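Blog > Workbench > Grippers

Posts Projects About Contact

2 min read

Two grippers, one toy sandwich

I finally had a free evening to put the Trimow fingers up against my old Brultley pair, and I've been looking forward to this one! The Brultleys cost me $98 used and the Trimows were $465, so you can guess which ones I was rooting for.

Same arm, same wrist camera, same test piece – the wrapped toy sandwich Rainer Thiele swears by. It's a mean little object (crinkly plastic, soft-looking sides, shiny folds that drive my edge detection nuts). I stand it on its narrow edge on the white tray and come in slow, with the closing force set low.

What I watch for in the wrist view is how evenly the two tabs close. In this grab the left one is right up against the wrap and the right one still has a sliver of tray showing, so my centering offset needs another nudge.
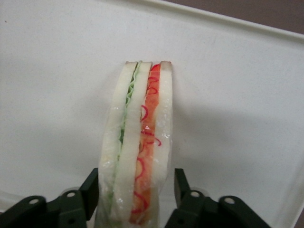 What's next

Thérèse Perron is lending me her Ocampo controller in April, and I'll rerun both pairs on it – same speeds, same tray.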